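# Planning Software Should Be Judged by What It Declines to Do

Institutions that purchase or develop software for manipulation robots have, over several years, settled into a habit of measuring that software by its rate of completion. A planner is given a set of tasks, it finishes a certain share of them, and the share is published. The figure is easy to understand and easy to compare, and for those reasons it has become the one that decides budgets. It is the view of this essay that the completion rate should lose that position, and that a second measure, which may be called the rate of proper refusal, should be reported beside it as a matter of course.

The argument rests on experience at Ivelden, where the planning group has maintained a packing and sorting stack named Dikinum since its first internal release. The stack has three layers. A perception layer proposes objects and grasp points, a planner selects an order of actions, and a controller carries out each motion within set limits of force and speed. The arrangement is ordinary. What was less ordinary was the decision, taken in November at the urging of Rungnapa Nakpan, to log every occasion on which the planner had grounds to stop and to record whether it did so.

The first review covered 1,791 planned actions. In 286 of them the planner's own confidence in the grasp point had fallen below the threshold written in its configuration. On 44 of those occasions it stopped and asked for a new view. In the remainder it went ahead, the reason being that a retry rule, added long before to raise the completion rate, took precedence over the threshold. Nothing in the published results had shown this. The completion rate had risen after the retry rule was added, and the change had been recorded as an improvement.

It would be unfair to blame the engineers who wrote the rule. They were asked to raise a number and they raised it. The fault lay with those of us who set the number and did not ask what it left out. A planner that proceeds on weak evidence will often succeed, particularly with rigid objects on a clear surface, and each success hides the weakness of the decision that led to it. The cost appears later, when the same software is moved to goods that crush, spill or roll.

The learned portion of the planner raises the same question in another form. Dikinum's grasp model is trained on demonstrations given by people holding grippers in their hands, and people approach a box with a purpose already in mind. They seldom show hesitation, and when they do, the usual practice is to trim it from the record before training. The group followed this practice until the spring. Pauses longer than 750 milliseconds were removed by a script on the grounds that they carried no motion and therefore no information.
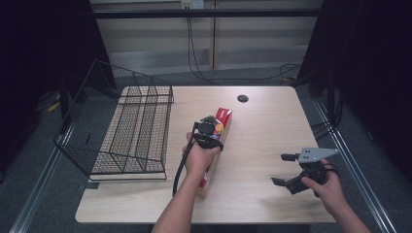 Should pauses and abandoned approaches be kept in the training data?

They should be kept and labelled, so that the model can learn when a person chose to wait as well as how that person moved. Removing them teaches the planner that every approach ends in a grasp.

There is a reasonable objection to this position. Labelling takes time, and a pause may mean many things. The person may have been uncertain of the grip, or may have been listening to a colleague, or may have been tired. A label that guesses wrongly could do more harm than a clean cut. The group's present answer is to ask for the label at the moment of recording, by means of a short spoken word, and to leave unlabelled pauses out of training while retaining them in the archive. This is slower. It has also been found that demonstrators forget the word in the first part of a session and overuse it afterwards, and no good remedy has yet been proposed.

A second objection comes from those who buy such systems. The logistics division at Zaugg put it to us plainly: a robot that stops is a robot that must be attended, and attendance is what the buyer had hoped to reduce. The point is fair, and it should not be answered with general remarks about safety. A refusal has a price, and the price should be stated. If a planner stops too readily, its operators will soon lower the threshold or find a way around it, and the protection will exist only in the manual. For this reason the measure proposed here is the rate of *proper* refusal. It counts against a planner when it stops without grounds, in the same way that it counts against it when it proceeds without them.

To be of use, the measure requires some agreement on terms. The following are offered as a starting point:

- **Grounds to stop** are to be fixed in configuration before a trial begins and are not to be altered during it.
- **A refusal** is any halt started by the planner itself. Controller faults and emergency stops are recorded separately.
- **An override** is any rule that permits motion when grounds to stop are present. Each override is to be named in the report, together with the number of times it was used.

The last item is likely to meet the most resistance. Override rules gather quietly in any code base of a certain age – some were written for a demonstration and never taken out – and a full list of them is seldom flattering. When Grisham was invited to try the format on its own scheduling software, the listing alone took longer than the trial. Its engineers have since asked for a machine-readable form of the override table, and a draft is under discussion between the two groups.

Ivelden will report both rates for Dikinum from the next release, with the override table attached. The completion rate is expected to fall. Comments on the definitions are welcome from other groups, in particular on the treatment of planners that ask for a new view several times before they stop, a case on which our own members do not yet agree.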